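Flernau 园区租户通讯：二期小型单元招租与服务费调整

Flernau 园区二期改造已进入收尾阶段，机电系统调试定于十月完成。本期可租面积合计2,640平方米，分为11个单元，最大单元500平方米，其余按标准开间划分，相邻单元之间的隔墙可拆除合并。各单元独立计量用电，采暖按面积分摊。
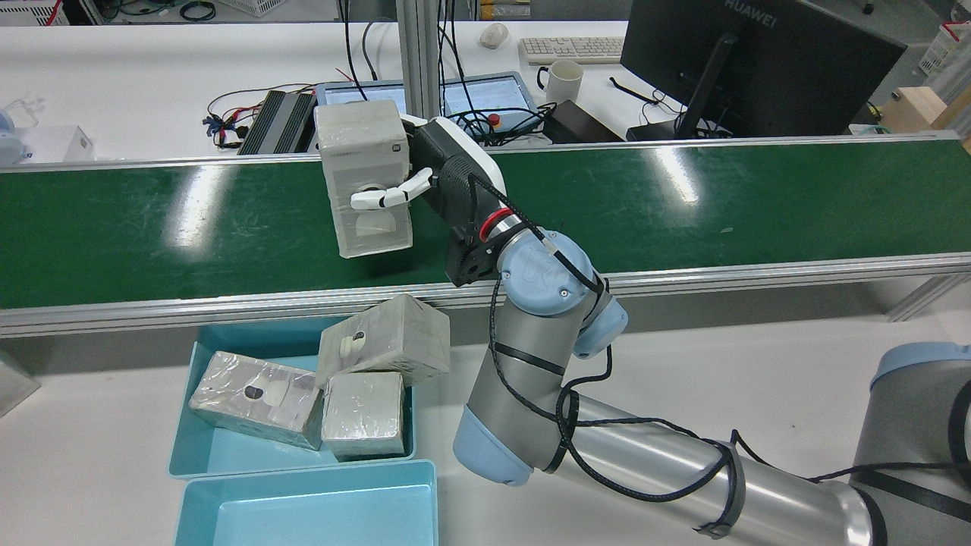
绿色传送带上方，机械手握着一只半透明白色塑料盒。

租约最短期限为六个月，续租须提前两个月书面提出。租金含公共区域保洁、垃圾清运及门禁维护，不含电费、网络和室内保险。押金为三个月租金，可用银行保函替代。转租须经业主书面同意，面积不得超过承租面积的一半。

服务费自下一计费周期起改为按季预收，年末据实结算。去年公共用电分摊偏差较大，原因是一期总表与 Clitesitz 楼共用，现已拆分。结算明细由 Irena Mazurek 统一发送，异议期三周。
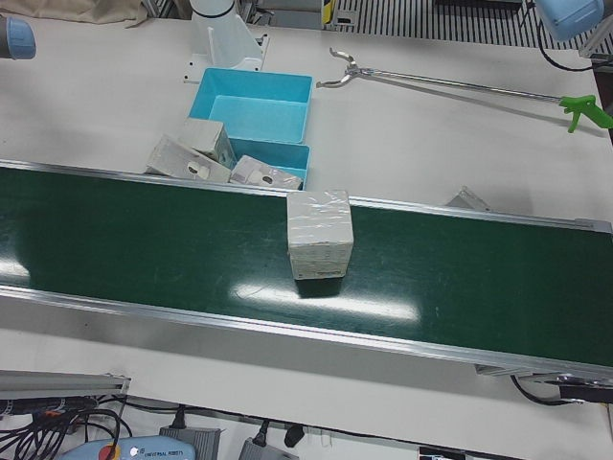
装卸区仍实行预约制，上午七点至十点优先安排整车。楼面荷载以租约附件二为准，安装固定设备前须提交平面布置图和设备重量，由 Radosław Krawczyk 审核，通常五个工作日内答复。货梯检修期间，二层租户改走北侧坡道。

看房与报价请联系 Borkowska 租赁部 Baldur Skov。现有租户如需扩租，可在公开招租前优先选定单元，申请表在前台领取。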